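Week 6 notes: Can a robot make the bed yet?

Hi all. I've typed these up from Tuesday's session for those of you who missed it (and for those of you in the back row who were there in body). Have them next to you when you do the reading, because I'm going to lean on them for the August assignment.

We started with the question I ask every group: which job in your home would you hand over first? Out of 33 of you, 17 said laundry or beds. Only 2 said vacuuming, and I think I know why — you can already buy something that does it. The jobs people really want gone are the ones with cloth in them, and cloth is where the trouble starts.

1. Why cloth is so hard

Think about a coffee mug. Pick it up, turn it over, put it down, and it's still mug-shaped. A robot can carry a neat little model of that mug in its head and the model stays good. Now think about a duvet. Pull one corner and the whole thing changes, including the parts you can't see. There's no single "shape of a duvet" to store anywhere!

Then there's touch. When you tug a sheet you feel it go tight, and you stop. Most robot hands get only a rough version of that feeling, if they get any. Fingers can be beautifully made, with a joint everywhere you'd want one, and still have no idea whether they're holding one layer or three.

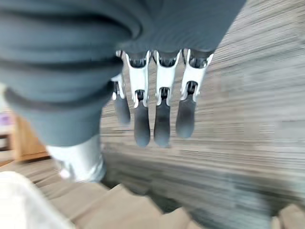 Hanna Tkachenko didn't buy this at all. She said I was making it sound like the hand was the problem, when a person in thick winter gloves can still make a bed perfectly well, so surely what's missing is knowing what to do next. I thought that was the best point of the evening and I've been chewing on it since. Gloves take away a lot of feeling and we cope, because we've made a bed so many times that we know how it ought to go. My only pushback is that even in gloves you still feel the pull in your wrists and shoulders. But yes, Hanna, point taken, and I've changed my slide.

2. Breaking down the chore

I asked you to write out "make the bed" as steps, and most of you came back with four or five. Try again and be stricter. "Straighten the duvet" hides a whole pile of smaller decisions: find an edge, get hold of it, work out which way it needs to go, pull, look, let go, walk to the other side. And the walking matters more than you'd think. A double bed is wider than most arms are long, and there's usually a nightstand right where you'd like to put your feet.
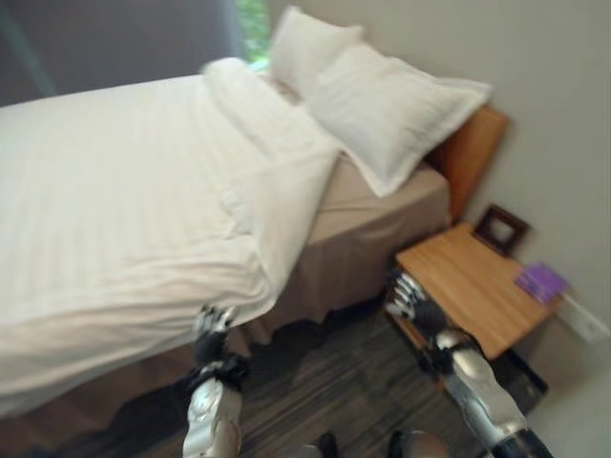
So the robot has to plan where its body goes as well as its hands, and the two keep getting in each other's way. Step closer to reach the far edge and your knees are against the mattress. Lean over instead and now balance is part of the job. You and I sort this out without a thought (try it tonight and watch yourself — you'll be surprised how much you shuffle).

The other thing hiding in the list is the word "done." When is a bed made? Adalberto Nogueira's rule was "when my mother would leave it alone," which got a laugh, but try writing that down for a machine. You could measure how far the edge is from straight, or how much mattress is showing. Neither one quite catches it, and a bed can pass both and still look like somebody slept in it.

3. How to read a demo

You'll be watching the Sastov and Draro clips for homework. Before you get excited, or grumpy, write down your answers to these:

How many tries did they make, and do they tell you? One good run out of 100 and 100 good runs out of 100 can look exactly the same in a short video.

Is the clip sped up? Check for a clock, a curtain moving, anything with its own pace.

Who's doing the thinking? A person may be steering from the next room. That's perfectly respectable work, but it answers a different question.

What was the bed like at the start? Nearly flat is a very different job from a heap on the floor.
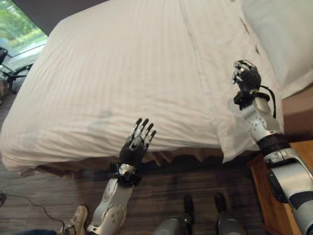 4. My own answer, for now

Somebody always asks, so: not yet, in the sense of a robot I'd leave alone in a bedroom it has never seen. Parts of the job, in a room it knows, with someone nearby? I can believe that. A hotel will probably get there before your house does, with the same beds and the same linen on every floor.

For next time

Read the Kokkinos chapter, at least up to the section on folding towels. Pick one chore you did this week and write it out in steps, one page at most, and mark the step where you think a machine would get stuck. Bring it on paper please, we'll be swapping them.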